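Hubmann open house, 23 Dec 2019

I finally got to Hubmann! I've been walking past their place in Dradcombe for ages, and when a friend forwarded me the notice about a pre-Christmas open house I put my name down the same evening. They make steel tables and shelving for shops, canteens and break rooms, and if that sounds dull to you, well, I had a wonderful afternoon.

We were split into groups at the door and mine went with Valentin Egger, who has been bending sheet metal since he left school and talks about it the way other people talk about football. The workshop comes first. It's loud, it smells of oil, and there's a folding press (nicknamed Wisell, after the town it was bought in) that can put a clean edge on a shelf lip in 2 seconds. They had it running for us and I could have stood there for an hour. Valentin handed round a bent piece and a flat piece so we could try to flex them, and the difference is huge.

After that you go upstairs to the carpeted part, where finished pieces are set up and used with ordinary things on them, cups and snacks and so on. I liked this more than I expected to. You get a much better feel for a shelf when there's something lying on it! 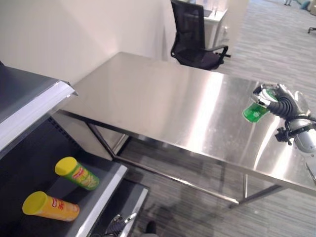 Brushed steel table and gray shelving upstairs, with a green cup and two yellow-lidded snack canisters.

I'm a bit in love with that tabletop. The brushed finish picks up every light in the place, so it looks different from each side, and yes, it shows smudges, but I've had a steel counter at home since July and you stop caring. The shelves are a nice match too, gray with a pale front lip and a perforated panel at the back. Benedikt Gasser from the sales office told me the table is rated for 300 pounds. He also said the biggest order they ever had was 3000 shelves for a chain called Mukach, and that it took up nearly every corner of the building.

Coffee and cookies were in room 101, down the hall. Get there early, the ginger ones go fast. Entry was free, parking is behind the building, and the stairs are steep, so ask at the desk for the elevator if you need it. I came home with a catalog and a small steel offcut that now lives on my desk.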